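**Olham extends gripper comparison to soft household goods**

Friday – Olham has begun the second stage of its bench comparison of multi-fingered grippers for two-armed handling. The first stage covered rigid parts. The new stage covers cushions, folded towels and other items that change shape under load.

Each gripper is scheduled for 1000 grasp cycles per item, using the same arms and the same Cima controller throughout. Cameras at the head and wrist record every cycle.

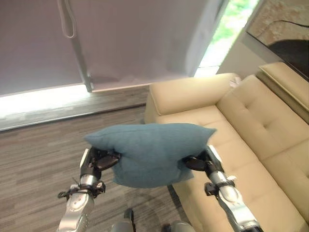
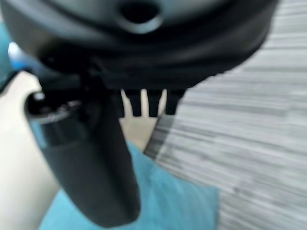

Finger closing force is logged at 20 samples per second and matched to both camera streams. The Farías fingertip set has completed 705 cycles to date. The Urstead set starts in September, after recalibration of the wrist mounts.

"Head video gives us the overall shape of the item. The wrist view is closer but blurs at speed, so we are testing shorter exposures before changing any hardware," said Matvii Tymoshchuk, test lead at Olham. "Grip force on fabric is the harder measurement."

Results will be released per gripper, with failed grasps listed separately – dropped items and missed closures are coded as different faults. Colour calibration files will be supplied on request.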